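Medve to take over bottled water supply for Fudcombe schools and sports halls

FUDCOMBE, 25/02/2018 – Medve, the regional drinks wholesaler, will become the sole supplier of bottled water to schools, sports halls and public offices in Fudcombe under a contract signed with the town this week. Deliveries begin in April and the agreement runs for five years.

The contract covers 27 sites. Until now each site has placed its own orders, often with different suppliers and at different prices. Under the new arrangement, orders will go through a single desk at Medve's depot in Tastgate, and invoices will be sent to the town once a month.
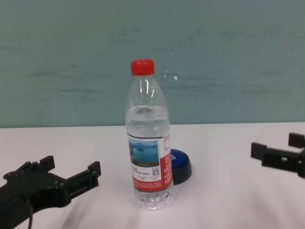
Will drinking fountains be removed from school buildings?
All existing fountains stay where they are. The contract covers bottled water only, which is used mainly for sports events, school trips and days when the mains supply is shut off for repairs.

"The old system meant a lot of paperwork for a fairly simple product," said Sándor Csonka, sales director at Medve. "A school would run short on a Thursday and someone would drive to the supermarket. We can put a pallet on a truck the same day."

Medve will hold a reserve at the Tastgate depot for emergency use. If a water main fails, the company has agreed to reach any site on the list within 50 minutes of a call from the town. Calls outside business hours will go to the depot's night supervisor. The reserve will be checked every April and October, and stock close to its best-by date will be moved into regular deliveries.
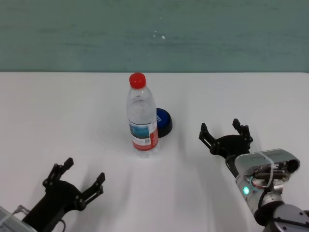
Collection of empties is the second part of the contract. Each site will receive a set of bins for plastic bottles, and Medve drivers will take full bags back to Tastgate when they make a delivery. Users are asked to empty bottles and screw the caps back on before putting them in the bin. A red screw cap like the one shown can go in with its bottle, and the label does not need to be peeled off. Cans, glass and cartons should continue to go into the town's own recycling containers.

Sorting and baling will be handled by Primico, which already processes packaging for several wholesalers in the area. Primico will report collected weights to the town every quarter – the first report is due in the summer.
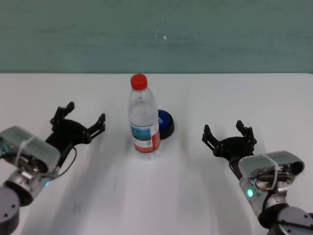 Bottled water with a red cap and printed label.

Géza Juhász, head of purchasing for Fudcombe, said the town had received offers from several companies and compared them on price, delivery times and collection of empties.

"Price mattered, but so did the second half of the job," Juhász said. "We were paying one firm to bring bottles in and another to haul them out. Two trucks were doing the work of one."
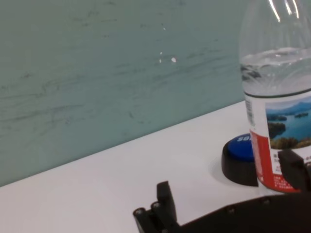 The change will be made in two stages. The first 21 sites, all of them schools and offices, switch over at the start of April. The remaining sites are sports halls, which will follow once their current orders have been used up. Site managers will receive a letter with their account number, delivery day and the name of their driver. Standing orders with other suppliers should be canceled by the site itself.

Questions about deliveries can be sent to the Medve customer desk in Tastgate. Questions about the contract should go to the Fudcombe purchasing office.

About Medve
Medve supplies bottled water, soft drinks and juices to shops, schools and workplaces. The company operates its own trucks from its depot in Tastgate.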